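Best way to keep brown sugar from turning into a brick?

Posted by Rosimeire Dantas in Kitchen & Pantry

Hi all! I bake maybe twice a month, and every single time I open my brown sugar it's one solid lump. I've been keeping it in the bag it came in, rolled down with a rubber band, inside a cupboard next to the stove. Last Monday I had to go at it with a butter knife at 10 at night to get enough for oatmeal cookies, and I bent the knife. Is there a container that really works, or do I need one of those little clay discs? I don't want to buy a whole matching set of anything.

Els Cuypers

Oh, I fought this for years! It gets hard when it dries out, so the bag with a rubber band is your problem (and the spot by the stove isn't helping, I'd move it). You want a lid that seals. A pretty canister is fine but check for a rubber or silicone ring under the lid before you buy, or you'll be right back where you started. 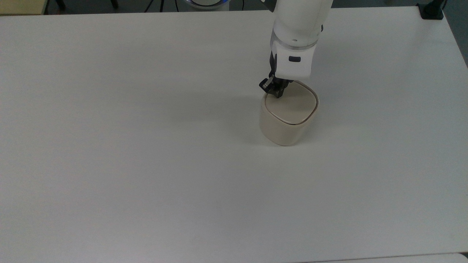 Beige ceramic canister, rounded-square shape

I like squarish ones myself - they line up better on a shelf than round ones do. Get one with an opening wide enough for a measuring cup, too. I had a tall skinny one from Uvow and ended up tipping sugar all over the counter every time.

The clay discs do work. Soak it for 15 minutes, pat it dry so it isn't dripping, and drop it in on top of the sugar. Mine needs another soak every couple of months, more often in winter when the heat is on.

For the brick you have now, put it in a bowl, lay a damp paper towel over it, cover the whole thing and leave it overnight. If you need it sooner, microwave it with the damp towel in short bursts and break it up with a fork as you go. Use it right away though, it sets up again as it cools.

Akihiko Tsuji

slice of bread in the bag. my mom did it, works fine. change it before it gets moldy

Rin Tamura

I just buy the small bags now. Also don't put it in the fridge, mine got hard anyway and tasted like onions.

Rosimeire Dantas

Thanks everybody! Trying the damp towel tonight, and I've moved the bag away from the stove. Els, do you use the same disc for raisins?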